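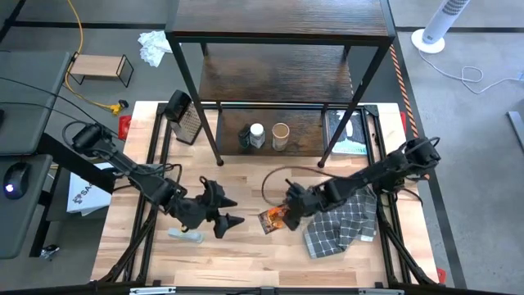

*Fig. 4. Two-tier shelf on a butcher-block top, with small items standing in a row under the shelf.*

## 4. Placing and Loading the Shelf

These steps apply to the Vavier two-tier tabletop shelf in the dark wood finish. The shelf should already be assembled as shown in Section 3, with all leg screws tightened by hand.

### 4.1 Before you start

You will need:

- the assembled shelf
- a soft cloth
- four felt pads (bag C)
- a tape measure

Clear the back half of the table. Wipe the wood along the grain and let it dry for 30 minutes before you set anything on it.

> **Caution:** Do not set the metal feet on freshly oiled butcher block. The feet can leave dark rings that have to be sanded out. Wait until the oil no longer comes off on a cloth.

### 4.2 Positioning the shelf

1. Stick one felt pad to the underside of each foot. Press and hold each pad for 30 seconds.
2. With one hand under each end of the lower shelf, lift the unit onto the back half of the table. Do not lift it by the top board.
3. Line up the front legs with the front edge of the table, using the tape measure at both ends.
4. Leave a gap of 13 mm between the rear legs and any wall or upright behind the table.
5. Press down on each corner of the top board. If the unit rocks, loosen the leg screws a quarter turn, press the shelf flat, and tighten them again.

**Note:** Small differences in height are common on solid wood tops and change with the season. Check for rocking again after the first month.

### 4.3 Loading the lower level

The lower level is meant for small things you reach for often: bottles, a pill bottle, a paper cup for loose odds and ends. Stand them in a single row so that nothing has to be moved to get at something else.

1. Put the heaviest item nearest a leg.
2. Keep caps and lids closed. Medicine should be kept here only if children cannot reach the table.
3. Stand a book or picture card at the end of the row, leaning back against something solid. A thin card will slide on the bare finish, so put a scrap of shelf liner under it.

> **Caution:** Do not load the top board with more than 19 lb. Spread the weight across the board and keep heavy items away from the front edge.

### 4.4 Using the front of the table

The open half of the table is your working space. Snack packages, sponges and towels can be left there during use, but should be put away at the end of the day.

- **Sponges:** Wring out and store in a dish. A damp sponge left flat on butcher block will raise the grain.
- **Dish towels:** Hang up or fold. A damp towel left in a heap keeps moisture against the wood.
- **Snack packages:** Close with a clip and store upright. Greasy crumbs should be brushed off before the table is wiped.

### 4.5 Care

Dust the shelf weekly with a dry cloth. For sticky spots, use a cloth dampened with water and a drop of dish soap, then dry at once. Do not use scouring pads on the black legs. Scratches in the coating can be covered with the touch-up pen sold as Vavier part 80.

Retighten the leg screws every May, or whenever the table has been moved. If a screw turns without gripping, stop using the shelf and see Section 6, "Replacement Parts."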